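Why Does Pasta Come in So Many Shapes?
Food and Culture project, final report

I picked pasta because I eat it way too often, and I figured I could at least get a grade out of it. My plan was to find out whether the shape really changes how much sauce you end up with on your fork. I started in October with a library book and a notebook from Lorel (the cheap kind, the pages fall out).

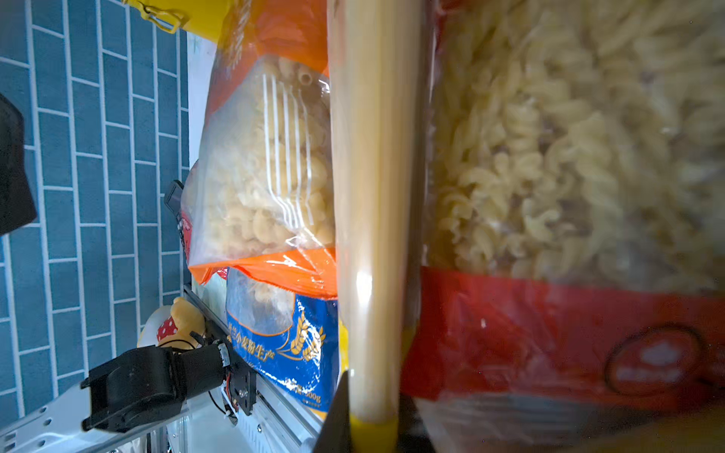
Most of my reading was about drying. Makers used to hang long pasta outside, and the weather could ruin a whole batch! Short shapes came with their own headaches, but they're easier to pack. Put a skinny bundle of spaghetti next to a big bag of fusilli and you see how much room those spirals take up. All that twisty space is also where I expected the sauce to go.

For my test I cooked each shape, drained it, stirred it into the same tomato sauce for 30 seconds and weighed it again. I did every shape 2 times. The spirals won both times -- my roommate was thrilled, she had bet on them.
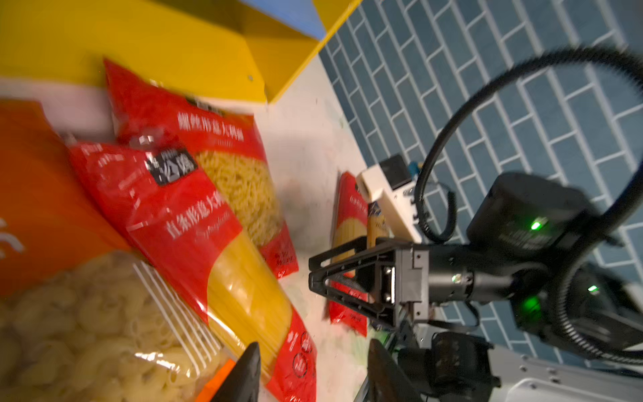

The elbows came in second, and I think that's from sauce getting inside the tubes. Spaghetti was last, but I twirled it kind of badly, so I don't totally trust that number. My kitchen scale also jumps around when the fridge kicks on. If I did this over I'd borrow one from the chem lab and try a cream sauce too.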